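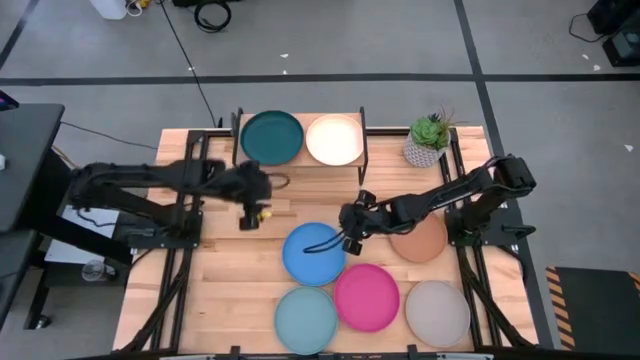
Figure 3. Round plates in different colors on a butcher-block top.

3.2 Stimulus color and portion judgment
Portion estimates were collected from 123 adults at the Patbridge site in September. Each participant judged servings of cooked rice at two fill levels, following the procedure of Timmermans and Ruangrit. Plate color was varied between trials, and the range of colors in Figure 3 is typical of household sets. Light wood was kept as the background, since table contrast can shift the perceived rim. Servings above 200 g were overestimated on pale plates. The effect was weaker for dark plates and was absent in 6 participants, whose data were retained in the model.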